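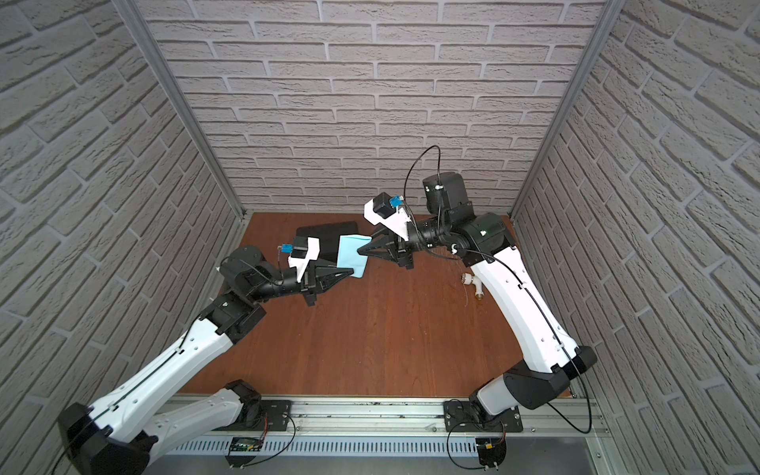
November, bench notes, stereo receiver job

Continuing with the Desby receiver. Where it stood at the end of the last entry: right channel drops out after it has been on for a while, comes back if you turn the volume up hard and down again, then drops out again later. Left channel fine throughout. Owner says it has done this since the spring and got worse when they moved it to a closed cabinet.

Swapped the speaker leads first, left to right. Fault stayed on the right output, so the speakers and the leads are cleared. Swapped the inputs at the back, same result. Headphone socket drops out on the right too, so it isn't only the speaker terminals. On this model the headphones are fed from after the output relay, through a pair of resistors, so that doesn't rule out the relay. I had written "relay ruled out" on the job card and have crossed it out.

Opened it up. Dust, mostly over the tuner board. Brushed out and vacuumed. No bulging capacitors, no scorch marks, nothing rattling. One screw missing from the transformer bracket, replaced from the jar.

Volume control: sprayed with contact cleaner and worked end to end a good many times. The scratchy sound at the low end is gone. Left it running on the dummy loads with a tone in and the scope on both channels. Right channel held for 12 minutes, then fell to almost nothing. Tapped the relay case with the handle of a screwdriver and it came straight back. Let it settle, waited, it dropped again, tapped, back again. Did this 3 times and it was the same each time. Tapping the board elsewhere did nothing.

So it is the relay. Small signals don't get through the dirty contact and a loud passage does, which fits with what the owner does with the volume knob. The cabinet is probably a red herring, or it may be that the heat makes it a bit worse. I don't plan to chase that.

Doina Vukčević asked whether it was worth pulling the cover off and cleaning the contacts. We used to do that with a strip of card and some cleaner. It works for a few months and then the thing is back on the shelf with a note on it. New relay from Orbán, the sealed type, same coil voltage and same pin spacing. Ordered two so there is one for the drawer.

Checked while the lid was off:

DC offset at the outputs, both channels, well inside the limit in the service sheet.
Idle current, left was on the low side, right fine. Adjusted left to match. Trimmer turns smoothly.
Lamp behind the tuning scale is dead. Owner didn't mention it. Will ask before fitting one.
Speaker terminals, the B pair are loose in the panel. Tightened from inside.
Mains cord OK, strain relief OK.

Photocopied the output stage page of the service sheet and put it in the job folder because the original is coming apart at the fold.

Later, same job

Relays came in the afternoon post. The old one took longer to get out than it should have. The pads on this board are thin and two of them are joined to wide ground tracks that pull all the heat away. Used the bigger tip and added fresh solder before using the pump. One pad lifted slightly on the coil side. It still has its track, but I ran a short wire to the next joint along so it isn't relying on that.

Note for whoever does the next one of these: take the heatsink bracket off first. It is four more screws and it looks as if you can get the iron in past it. You can, but not straight.
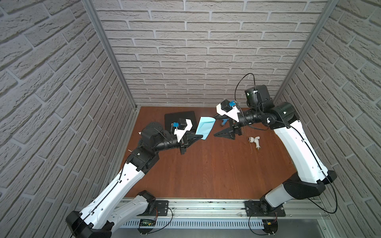
New relay in, flux cleaned off, checked for shorts with the meter before power. Brought it up slowly on the variac. Relay clicks in after the normal delay, both channels present, levels match within what I can read off the scope. Ran it on the dummy loads for 2 hours at low volume, which is where it used to fail. No dropout. Tapped the new relay, tapped the board, wiggled the ribbon to the front panel. Nothing.

Put it on the shop speakers after that, the old Bundov pair, and left the radio on for the rest of the day. FM is a bit deaf on the high end of the band. Could be the wire aerial we have up here, as the Tisance tuner on the shelf is no better on the same lead. Not going into the alignment unless the owner complains about it.

Rang the owner about the scale lamp. They thought it was never meant to light. They would like it done. The original is a wire-ended bulb in a rubber boot. There are 6 left in the drawer marked "dial lamps", of which I would trust the ones in the paper packet and not the loose ones. Fitted one and it glows evenly across the scale. Did not use an LED. The lamp is in series with something on the tuner board on this model and I don't want to find out what happens to the stereo indicator.

Told them to leave some space over the top of the receiver and take the back panel off the cabinet if they can. It runs fairly warm even when healthy.

Parts to charge: one relay, one lamp. Second relay goes in the drawer with the amplifier spares, labeled with the model. Doina has the bench time written down.

Still open:

The dummy load for the right channel has a cracked terminal. It works, but it moves when you touch it. Needs replacing before it gives somebody a false fault.
Contact cleaner is nearly out. The can on the shelf behind it is the other kind, with the oil in it, and shouldn't go near sliders with carbon tracks. I have put tape on it.
The Tisance tuner is waiting on a drive cord. Dial stringing diagram is in the blue folder, second page. Pointer is in an envelope taped under the lid.
Long soak test on the Desby tomorrow morning with the lid on, low volume, then it can be boxed.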